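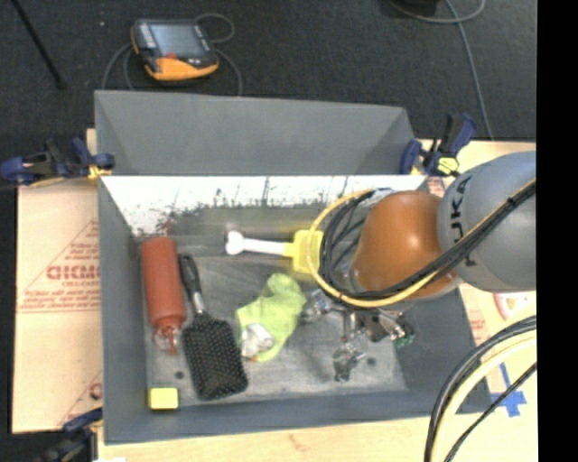 The Prirnby sloped bin on a wooden tabletop, clamped at the rim, with a bottle, a hairbrush and a few other bits in it.

Prirnby sloped-wall bin, grey sheet metal

I've been selling these for three years now and I still get a bit excited when a fresh stack comes in! It's a plain grey metal bin, open at the top, with walls that lean outwards and a flat floor. You tip your odds and ends in, they slide down to the middle, and you can see the lot at a glance. No dark corners where the small things go and hide.

I sell the big deep tubs as well (Fletel make them, they're on the storage page), but for sorting through a muddle of household stuff I'd go for this one every time. A hairbrush lies flat in it, so does a squeeze bottle, and there's still room for a cloth, a dog's bone and a little sponge without everything ending up in one heap.

The one in the photo has had some use, and you can see the scuffs and grime on the floor of it. Mine at home looks much the same. Warm water and washing-up liquid will shift most of what lands in it, but the scuffs are there to stay and I've stopped minding. If you want yours to stay smart, cut a bit of Urora felt to fit the bottom — we sell it by the sheet, and one sheet does 2 bins with a strip left over.

Clamping it down

The bin is fairly light, so if you're going to be rummaging in it all day, clamp it to the table. Bar clamps over the rim are what I'd use. Put one on each side to start with and add another if it still creeps about. Don't crank them up too hard or you'll put a dent in the edge (ask me how I know). Clamps aren't included, sorry, but any ordinary ones with a decent reach will do.

Bits people ask me

Weight: 3 kg on my kitchen scales.
Price: £40, or a bit less if you're taking several. Drop me a line.
Sharp edges? The rim is folded over. I do run a hand round each one before it goes out.
Can I have it in another colour? Only grey, I'm afraid. Gilberto Salazar at Chávez did some in cream for us once and they showed every mark.
Delivery: around 11 days, longer in September when Jhair Montoya is away and I'm doing all the packing myself.

Collection is fine too, any time before four — ring first so I can get one down off the rack for you.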